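22 July 2025

Back from the Vetari open day and my feet are killing me, but what a good afternoon! Kevin Hegarty got me the ticket (he used to share an office with half the people there) and we went straight to the simulator room, where they had the two-armed robot going on a big screen. All computer-made, walls and all, and you look out over the robot's own white body as if you were wearing it. Saved these off the visitors' page when I got in.
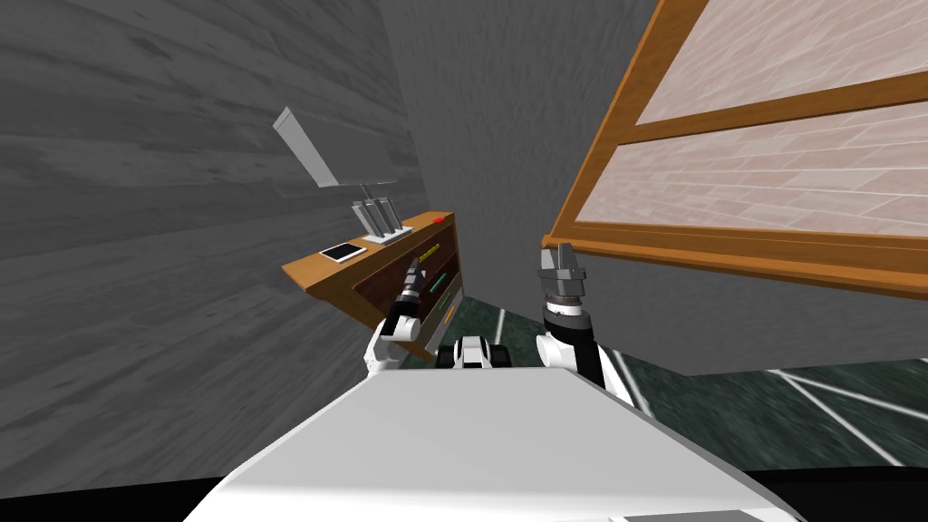
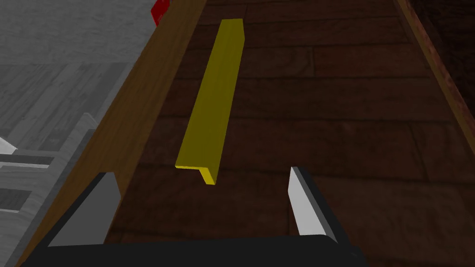
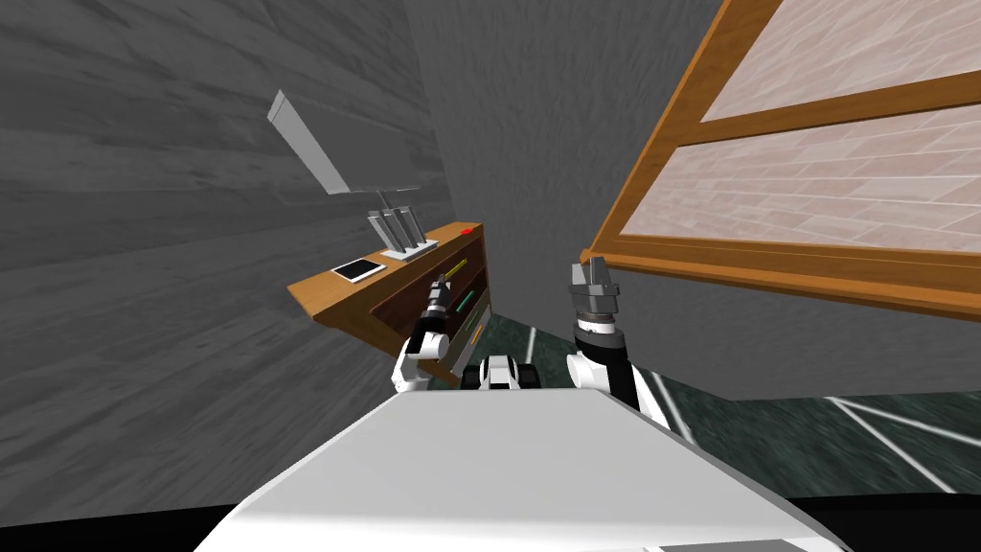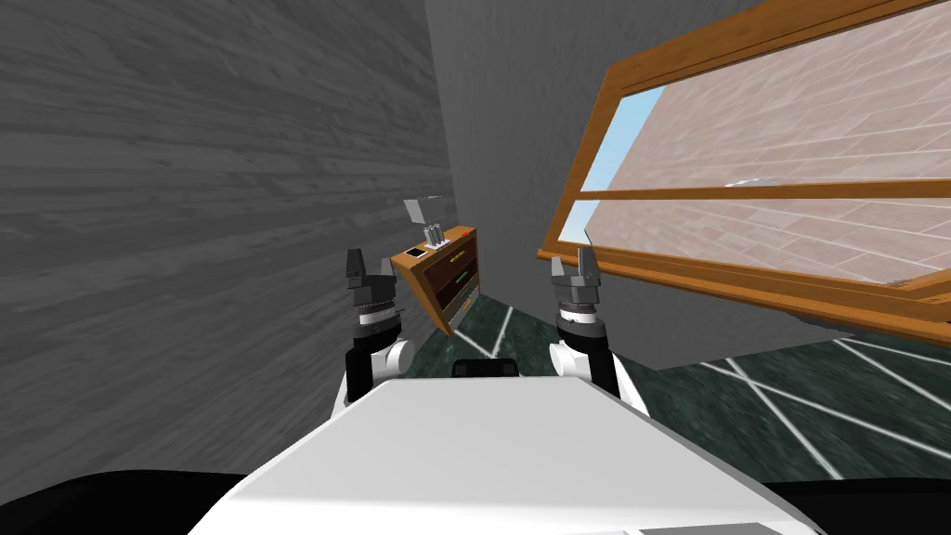
## What I want to remember

The drawers were the thing. I'd have thought picking up a thin little stick was the easy bit, but the woman running it said they'd done 2636 goes on drawers alone and she still crosses her fingers. I liked the close view best, the one with the yellow bar on the dark planks and a gripper finger either side of it - I caught myself holding my breath. Kevin kept asking about the red thing on top of the cabinet and never got a straight answer.

We were allowed 12 minutes each on the controls afterwards. I was hopeless. My left and right kept swapping over, and a lad from Clikix who can't have been more than twenty was miles better.

## Bits and pieces

- Tea was free, sandwiches weren't.
- There's another one in September. Kevin wants to go, I said yes before checking with Mulligan.
- Must look up the Unow leaflet, it's in my coat pocket.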